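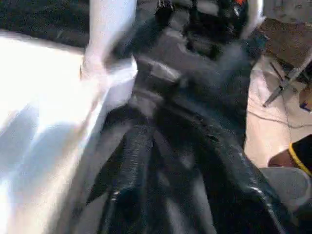

Subject: Re: [grippers] wrist cameras near white or shiny things, and the Wostent fingers

Dear all,

I promised in February to report on the trial, and then I was silent for too long. Please excuse me. I answer first the message from Monday, which I quote in part, and after that I give my notes on the fingers and the camera settings.

On Monday, at 9:40, it was written on the list:

> We have the Hanrahan fingers on both arms and we are thinking of changing
> to Wostent. Our parts are mostly pipes and posts, all white, and they stand
> on or near black plastic. With the wrist camera in automatic exposure the
> pipe is one white stripe and the plastic is a black hole. The depth is
> then full of gaps.
>
> Two questions. Did anybody try the two finger sets on a round post with
> the same controller? And did anybody get a usable wrist picture without
> buying a different camera?
>
> We also run the Disico controller, with the older force settings. If the
> answer is "change the controller," please say so gently, we have only
> just paid for it.

To the second question my answer is yes, with some patience. To the first question it is yes also, but I want to be careful, because we tried one diameter of post and one kind of black covering. You don't need to change the controller.

The setup at Grandetberg

We have two arms side by side, each with a parallel gripper, one small camera at each wrist and one camera at the head. The left arm carried the Hanrahan fingers and the right arm carried the Wostent fingers for the first half of the trial. After that we exchanged them, so that a bad calibration on one arm would not be counted against one maker. The controller is Disico, the same on both sides, with the force limit at the same value.

The task was very simple: come to the post from the side, close, hold for 7 seconds, open, go back. In the second task the gripper had to take an edge of the black sheet near the foot of the post and pull it a little to the side. I included this one because in our real work the sheet is always in the way of something.

We did 239 closings with Hanrahan and 263 with Wostent. The numbers are not equal because on the last evening one cable connector became loose on the side with the Hanrahan fingers, and I preferred to stop there and not to fill the table with bad trials.

What the wrist camera gives you

Before the fingers I must speak of the picture, because half of our failures in the first days had nothing to do with fingers. When the wrist is near the post, the post takes the whole middle of the picture and the automatic exposure tries to make it gray. If the lens then turns toward the sheet, the exposure opens again, and the first pictures after the turn are useless for the edge finder. We lost a whole morning in looking for an error in the Disico trajectory, and there was no error in it.

The settings which worked for us:

1. Fixed exposure, chosen while the camera looks at the post from the distance where the fingers begin to close. Don't choose it at the home position. The white surface is much bigger in the picture when you are close, and the old value is then wrong.

2. Fixed white balance. The left side of the post was bluish in our pictures and the right side was often warmer, and with automatic balance the color moved during the approach. Our edge finder uses color a little, so it was confused.

3. Gain as low as you can accept. Our pictures are still somewhat grainy and soft in the fine folds of the plastic, but grain did less harm than white areas with no detail.

4. Look for a long line and not for a round shape. On a white post with a visible groove along it, the groove is your friend, it is the only thing on the smooth surface that the camera can hold on to. It can also deceive you: our finder took it two times for the left border of the post, and the gripper went in too far to one side.
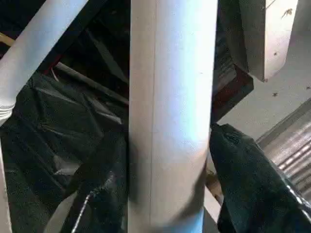

5. Mask the other tubes. A second white tube behind the first, running diagonally, is a very attractive target for any edge finder. We now accept only lines that are near to vertical in the wrist picture when the wrist is level. Before this rule, the ribbed part at the end of a tube produced many short strong edges and the finder was very proud of them.

6. Ask for the depth only after the finder has decided. On the glossy black plastic the depth had gaps for us too, mostly where a fold was shining. I fill nothing in. If there is a gap at the place where a finger shall go, the arm moves the wrist a little and asks again.

With these six changes I had enough good pictures to compare fingers with a quiet conscience. I kept 200 wrist pictures in a separate folder for checking the finder when somebody changes it. I can share this folder if you write to me through the list.

The fingers on the post

With both grippers near the foot of the post there is not much free room. The gripper bodies are wider than one remembers from the drawing, and the cables need their own path. I had to plan the two arms one after the other for the low position and could use them at the same time only when one of them worked higher.

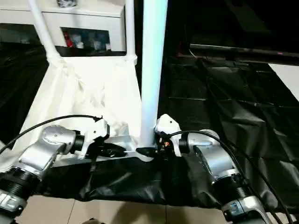
Photo: head camera, Grandetberg workshop. May be reused with credit.

About the cables I have one practical request to everyone who mounts these fingers: leave a loop over the wrist joint that is long enough for the full turn, and then do the full turn by hand, slowly, before you let the controller do it. Mine was too short on the first day.

Now the results, as I would tell them to a colleague. The Hanrahan fingers are stiff, and on a smooth round post this is good as long as the gripper comes exactly to the center. The hold is then very steady. When we came in with a small side error, the first finger touched early and pushed, and the arm had to give way. The Disico controller reported a force stop in many of these cases. In my opinion the stop was correct, but in your log it looks like a failure of the gripper, and you should read the log with this in mind.

The Wostent fingers are softer at the tip and they forgive the side error. I could leave the approach less exact and still get a hold. The price is that the post can turn slightly between the fingers when you pull sideways. For holding only, I would choose Wostent. For any task where the angle must stay, I would stay with Hanrahan and spend the time on the camera.

The fingers on the black sheet

This part was less clear. A crumpled sheet is never the same two times, and I don't believe that my trials were equal enough for a real comparison. I give only impressions.

With Hanrahan the thin tips go under a raised fold more easily. With Wostent the tips bend when they meet the table, and then they slide over the fold and take nothing. But when Wostent has the material, it keeps it better, and the sheet doesn't slip out when the arm lifts. We tried to come from higher with Wostent and to close over a standing fold, and this was much better than to go along the table. If you can choose the fold, choose one that stands up. The wrist camera finds a bright ridge well enough for this, provided that the exposure is fixed as I wrote before.

I must add a warning about the head camera. For the start of the approach it is sufficient, but at the foot of the post the grippers themselves cover what you want to see. I tried one afternoon with the head camera only, to save on wrist processing, and I went back to the wrist before dinner. For checking the two arms against each other, the head camera is still the one I look at first.

Close range, and an objection

At the nearest position the post fills so much of the wrist picture that only small nicks and scratches remain as features. I tried to use them for tracking, from one picture to the next. It works for short movements. For long movements the marks leave the picture and you begin again with nothing, so I returned to the two borders of the post.

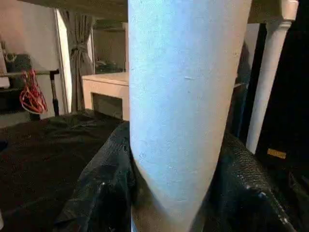 Chalerm Boonchu has read a draft of these notes and objects that I blame the exposure too much. In his experience the larger error comes from the hand-eye calibration, which people do once with a flat board in good light and then trust for a year, and he would repeat it after each change of fingers, even when the camera was not touched.

I think he is partly right. I did repeat the calibration when we exchanged the fingers, and the side error became smaller for Hanrahan. For Wostent I saw no difference, but a soft tip would hide such a difference from me. I don't have the numbers separated in a way that would decide it. If somebody has a stiff finger set and a post, and the time to do the closings with old and new calibration, I would gladly read the result.

To the writer of Monday's message: please keep the controller, fix the exposure first, and order one pair of Wostent fingers before you order two. You can put them on one arm and keep Hanrahan on the other. We have left ours like this — the stiff pair on the left, the soft pair on the right — and for our work with posts and covers it is quite comfortable. The only trouble is that each arm needs its own approach height in Disico, and the setting is saved under the name of the arm and not of the tool, so write down which is which.

I still owe the list the mounting drawing for the wrist camera. It is drawn but two holes have wrong dimensions, and I will send it when they are corrected.

With kind regards from Grandetberg

Back to top | List archive | Contact the list owner | Copyright of each message remains with its writer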